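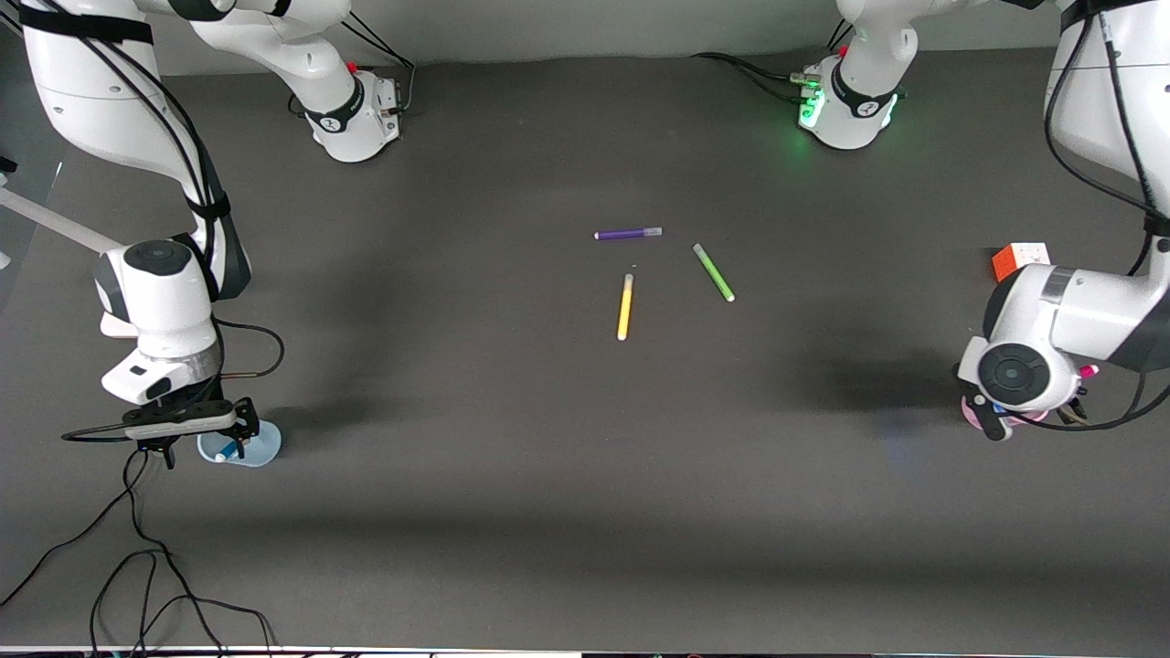
Platen planner working group, August meeting. Present: Kerstin Lundgren (chair), Tullio Orlandini, Evelien Claeys, Arnaldo Matos, Gualtiero Mazza (minutes, under protest). Start 2:00 p.m., by the chair's watch. The first item was the arm assignment code in Platen, which decides which arm goes for which object and has lately been deciding it with great confidence and little memory. Tullio used the marker sort as his case: right gripper on the light-blue cup, left one over by the pink cup, and purple, green and yellow lying between them, well clear of both. Either arm can make a decent claim to any of the three. The planner scores them nearly level, picks one, replans, and picks the other.

Minutes of the last meeting were approved with one correction. Arnaldo did not say the calibration tool was "fine." He said it was "fine for now," and would like the difference recorded.

1. Arm assignment

Tullio proposes a switching cost, so that an arm that has been given a marker keeps it unless the other is better by a clear margin. Evelien asked what a clear margin was. Tullio said 20 percent. Evelien asked where 20 percent came from. Tullio said it was a starting point, and the chair moved the discussion along.

Agreed: the margin goes in the config file under a name a stranger could understand. Tullio to write it. The current name, "alpha_2," goes away.

2. Ticket 3236, marker orientation

Perception reports a good axis for each marker but will flip which end is the cap. Evelien has the estimator looking at color near both ends. It does well on the yellow, with its white ends, as long as you only want to know that it has ends. Telling one white end from the other is still to come. She wants to carry the ambiguity through to the planner as two hypotheses and let the grasp choose whichever is easier.

Arnaldo objected that the planner already has enough to be indecisive about. Some discussion of whether cap direction matters at all for dropping a marker in a cup. Kerstin pointed out that the Brokari task spec says caps up. A short silence while people opened the Brokari task spec. It does say caps up. It has said so since the first draft.

Agreed: two hypotheses, resolved before the arm moves. Ticket stays open.

3. Cup holding

One arm steadies the cup while the other places. The controller treats the held cup as part of the gripper, and the collision checker treats it as an obstacle, so the holding arm is regularly informed that it is colliding with its own cup. Arnaldo's present fix is to turn off the check for that pair. He described this as temporary. Gualtiero asked that the word be minuted, and has minuted it.

Agreed: attach and detach calls to move into the grasp action itself. Arnaldo and Tullio to pair on it.

4. Replay tool

Allton now loads logs from both arms on a single timeline. Joint states can still drift against the camera stream by up to 50 milliseconds, which Evelien can live with and Arnaldo cannot. Arnaldo is welcome to fix it and has been given the repository.

Kerstin asked if the old Fonseca viewer could be retired. Everyone said yes. She then asked who still used it, and everyone did, for the plot of gripper width. Allton to get a plot of gripper width.

5. Any other business

Tullio asked for the nightly simulation run to stop emailing the whole group when it passes. Carried without debate, the only item so treated.

Actions

Tullio: switching cost, config name, mail filter.
Evelien: two-hypothesis output, draft for review.
Arnaldo: attach and detach calls with Tullio; timeline drift.
Gualtiero: gripper width plot in Allton.
Kerstin: ask Brokari if caps up is firm.

Closed 3:40 p.m. Evelien takes minutes next time.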